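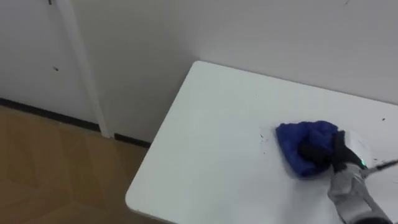 White matte top with the blue cloth on it, dark specks still on the surface

Gray haze and specks on matte white tabletop after wiping

Asked by Omid Rostami in Cleaning & Surfaces
Viewed 813 times

I have a white table with a smooth matte top, pushed against a wall. Small dark specks collect on it. When I wipe with a damp blue cloth the specks mostly move to one side, and once the surface dries there is a gray haze where the cloth went. The cloth is used bunched up, straight from the tap and wrung by hand. Cleaner is Waria all-purpose spray, a few squirts. Is the haze dye from the cloth, or residue? I don't want to change the sheen of the top.

3 answers

Setareh Najafi (accepted)
Probably residue. To check for dye, press the wet cloth on a white paper towel for a minute. Blue on the towel means wash the cloth separately until it stops.

For the specks: remove them dry first. Soft brush or a dry microfiber, working from the wall toward the front. Wet crumbs stick and get dragged.

Then fold the cloth in four so you have flat faces. A bunched cloth only touches at the folds and leaves water between them. Mix 300 ml warm water with one drop of dish soap, wring until it no longer drips, wipe in straight overlapping passes, turn to a clean face when one looks gray. Go over it once with plain water, then dry with a second cloth. Skip the spray for now.

Comment from Omid Rostami: Paper towel stayed white. Two rounds with plain water took most of the haze off. There is still a faint patch near the back edge.

Lindsay Tapsell
Melamine sponge. Works on everything.

Comment from Setareh Najafi: It is a mild abrasive and can leave shiny spots on a matte finish. Test underneath first.

Manouchehr Sadeghi
Had the same with a Stasley desk. Fabric softener in the wash was coating my cloths. Hot wash, no softener, fixed it. Don't know if yours is the same top.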